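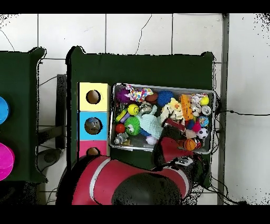 Figure 3. The sorting station: tray of mixed toys on the green board, with the yellow, blue and pink boxes along its left side. The arm is reaching over the lower right of the tray.

4.2 Equipment planning and cost

The budget for the sorting station was fixed before any hardware was chosen. We had money for one arm, one gripper and the fixtures around them, plus a reserve for spare parts. This section records what was bought, in what order, and where the plan had to be changed, so that other groups can work out their own costs.

Three suppliers were asked for quotes: Tindel, Werkari and Fosteck. Tindel offered the lowest price for the arm alone but charged separately for the controller and the mounting plate. Werkari included both. Once these were added, the difference between the two was small, and Werkari could deliver in February, before the first planned trials. Fosteck did not quote for an arm but supplied the fingers for the gripper.

Reach was the first requirement. The arm has to cover the whole tray and all three boxes from one fixed base (Figure 3). Before ordering, we taped the outline of the board to the floor and checked the reach on paper against each supplier's drawings. One of the smaller arms on the list would have missed the far corner of the tray and was dropped at this point.

The gripper took more time to settle. The objects differ widely in size and surface: smooth balls, spiky balls, plush toys and a knitted toy that spreads out flat when put down. A suction cup was priced first because it was the cheapest option, but it would not hold the plush or knitted items in a short loan test. We then moved to a finger gripper and put money aside for worn fingertips. The first plan allowed for one spare set. After the loan test we raised this to four.

Toys were bought as a separate line. The full pool holds 127 items, and only part of it is in the tray at any time. Soft toys were ordered in pairs so that a torn one could be replaced without changing the object set. Spending on toys was low, but the orders were placed with many small shops and took up a good deal of staff time. We would now order them together.

The boards and boxes were made in our own workshop. Each box has a round hole in it, and the boxes sit directly against one another to save space along the side of the board. Following the layout in Huang, we kept the drop points close to the tray to shorten the arm's travel. Workshop hours were not charged to the project, and a group without a workshop should add a line for them.

Cables and floor space were left out of the first budget. Both had to be added later, along with a longer supply cable for the arm. The reserve covered these items, and 80 percent of it had been spent by the end of setup. For a second station we would set aside a larger reserve and order the cables with the arm.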